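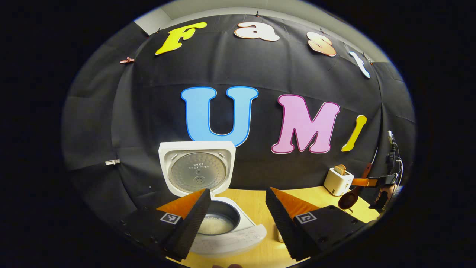

One customer in Skillholm wrote to ask me whether the Celer door alarm would wake her up if somebody tried the back door at night, and yes, it will! It woke me, my dog and the people across the hall when I tested mine.

I started selling the Celer after a string of break-ins on Hendricks Street back in July (two of my regulars got hit in the same week, both through a side door). The police told us they wanted earlier calls, and I wanted something renters could put up without a drill.

So, what you get: the alarm, a magnet strip, sticky pads and a spare battery. It's made by Ultusard, and the siren runs for 90 seconds, then resets itself. The battery is good for 1,000 hours on standby. I keep one on the front door and one on the shed, and I've only set it off by accident when carrying groceries - okay, more than once.

It doesn't call the police for you. If it goes off and you think someone's there, get somewhere safe and dial 911.

We have 300 in stock as of December 6, 2019, in white or gray. Shipping is free if you order two or more, and you can send back any unopened box. Questions about odd door frames? Email me a photo and I'll take a look before you buy.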